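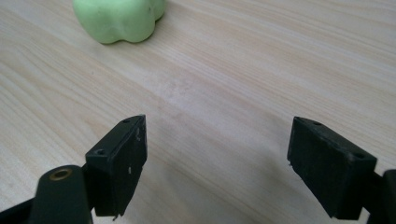 My sister says modeling clay should be banned from any table people eat at, and that anyone who buys pale green is asking for it.

She has a point about the table. Light wood, long grain, matte finish. Clay gets into that grain like it signed a lease.

For the record, I bought the clay for "winding down in the evening." It was the Praltico starter pack, 13 colors, and I have opened exactly one of them.

The plan was a frog. I would like everyone to know there was a plan.

At present it is a cloud. Or a flower. It has bulges and creases, and depending on who walks through the kitchen it is also broccoli.

Sister again, by text: "is it a molar"

The booklet says to condition the clay for 7 minutes before shaping. I gave it 2 and a stern look.

It also says to work on a mat. The mat is 33 dollars at the craft store in Demville. The table was already here – and I have made my choice.

Cleaning tip I picked up from the Wuvatside craft forum: don't scrub the crumbs. Press a bigger piece of clay on them and lift. So the cure for clay on the table is more clay on the table. Fine.

Same forum has a 40-page fight over whether you should store it in plastic or wax paper. I read far more of it than I am going to admit.

Frog deadline has been moved to May. Legs are proving to be a whole department.

She has now asked if she can have the blue.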